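Before you begin, clear the table fully and wipe it with a damp cloth. The Kusico set is made for a flat and steady surface. If your table has a slope, please put a folded paper under the short leg.

## 3. Setting out the Kusico table set

1. Open the carton from the top side. Do not use a long knife, as the bowl is packed near to the lid.
2. Take out the bowl first and place it on the left side of the table.
3. Take out the cup and stand it on its base plate. The plate must lie flat.
4. Put the small handled pieces into the cup with the handles upwards.
5. Place the wooden box on the right side, with the knob towards you.
6. Lay the yellow block flat on the table, between the cup and the box.

**Note:** Users in Flallville have asked us if the order of the pieces is important. For the first exercise it is. Later you may change it as you wish.

**Caution:** Do not lift the box by its knob. Hold it with two hands under the frame.

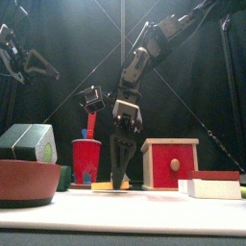
### Positions of the pieces

The red cup stands left of centre and the box with the red front is to the right. Keep the yellow block free on all sides, so that it can be picked up without touching its neighbours. The terracotta-coloured bowl can stay near the left end of the table. A dark green block may rest at the bowl, as it does in our layout, but for a first exercise you can also leave it in the carton.

1. Check that the handle in the cup is not leaning on another piece.
2. Turn the box until its front is in line with the table edge.
3. Keep a hand's width free between the pieces and the front edge of the table.

**Note:** On a white table the colours are easier to tell apart. If your table is dark or has a strong pattern, lay a plain light cloth on it and pull it smooth.

### Putting away

1. Empty the cup before you pack it.
2. Wipe the wooden box with a dry cloth only. Water can raise the grain of the wood.
3. Put the blocks in the Kamel bag and close the string.
4. Put the bowl in last, with its opening down.

**Caution:** Small pieces are not suitable for children under 36 months. Count the pieces before you close the carton.

For replacement pieces, write to the Ituda service desk and give the number printed on the carton lid (1,055 or 1,057). The two sets have different cups, and they cannot be exchanged.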